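In Praise of the Slow Shopkeeper

I have been a grocer's daughter all my life and a grocer for a good part of it, so when people ask me what I think of the Teltwood Tanner, I have to admit that I came to it with my arms folded. Stocking a shelf was the first paid job I ever had (my father paid in licorice), and I was proud of how fast I could do it. A two-armed machine that takes its sweet time over a bag of chips didn't strike me as something I'd ever want to defend in print. And yet here I am, on a Monday morning with the coffee going cold, about to do exactly that.

For anyone who hasn't run into it, the Tanner is a kit from a small outfit called Teltwood. You get two arms, a base, the grippers, the cables, and a subscription to their software, Wotidness, which is where you teach it your shelves. It's sold to little shops, break rooms, and snack counters, the kind of places where one tired person does everything. Its main rival is the Cokach, which is quicker and prettier and comes with a brochure so glossy I could see my own chin in it.

Most of the reviews I've read have gone for the Cokach, and nearly all of them on speed. I understand that. Speed is easy to measure and easy to put in a headline. But I'd ask those reviewers how often a small shop is really in a hurry about its shelves. My mornings are busy at the register and my afternoons are so quiet you can hear the cooler hum. If a machine wants to spend the whole afternoon moving drinks from one place to another, well, let it! Nobody is waiting on it. What I can't spare is the half hour it takes to mop up a burst bottle, or the bag of chips that gets squeezed to crumbs and has to be marked down.

Chips, you see, are the real test. A can is a can. A bottle has a neck and a cap and stays the same shape from one day to the next, more or less. A chip bag slumps, it leans on its neighbor, it catches the light in a way that I'm told makes life miserable for cameras, and it will not stand where you put it unless it feels like it. I have been fighting with chip bags since I was nine, and I respect anyone or anything willing to go near them with two stiff fingers. 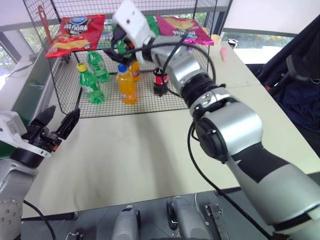 So I'm fond of the way the Tanner goes about things, and I think Teltwood was right to build it that way, even if it costs them sales. They made it for shelves like mine, where the soda is down below and the bags are up top in a bit of a jumble, and where the shelf itself is some wire thing you bought years ago and never got around to replacing.

I do have complaints. The cables need a better home than the tabletop. Wotidness asks you to confirm everything twice, and its help pages read like they were written for somebody's engineering professor. I'd also like Teltwood to stop calling the thing "effortless" in their mailings, when teaching it a new shelf takes patience and a comfortable chair. A grocer can put up with a lot of work as long as you tell her about it beforehand.

But if my father were still behind the counter, I believe he'd choose the slow one too. He never once hurried a delivery boy, and he counted his change out loud until the day he retired.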